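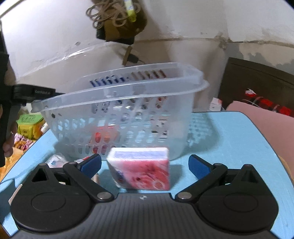 Week 3: Where does the small stuff go?

Hi all! Notes from Wednesday's session for anyone who missed it (and for those of you who were there but were laughing too hard at my cable drawer to write anything down). We're still on household storage, and this week I wanted to talk about sorting before buying.

My own first mistake, years ago in Usmont, was going out and getting a stack of matching bins before I knew what I owned. I then spent a weekend fitting my life into the bins. Please sort first! Dump one drawer, only one, and make piles by when you reach for things. Tape and scissors come out together at my place, so they live together, even though one is stationery and the other is a tool.

Noémie Rolland asked about "type" versus "task" sorting. Type is all the batteries in one spot. Task is everything for mailing a parcel in one spot. I lean toward task for anything you do weekly and type for spares, but Romain Lefèvre argued the opposite for shared apartments, and I think he has a point: roommates find things faster when the label is a plain noun.

Open baskets are my favorite for task sorting. You can see in from the side if there are holes, you can carry the whole lot to the table, and when it's full it's full. Don't stack them, though. I did that in January and didn't see my good stapler until spring.
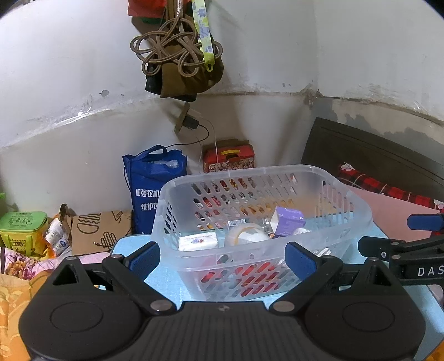 Homework for next time

Pick one drawer or shelf and sort it both ways, type first and then task. Live with each for three days. Jot down every time you open the wrong spot (a tally on a sticky note is fine).

Read the Gilbert chapter too, up to page 100. You can skip the part on attics unless you have one, and bring your tally sheet, because we're starting with those.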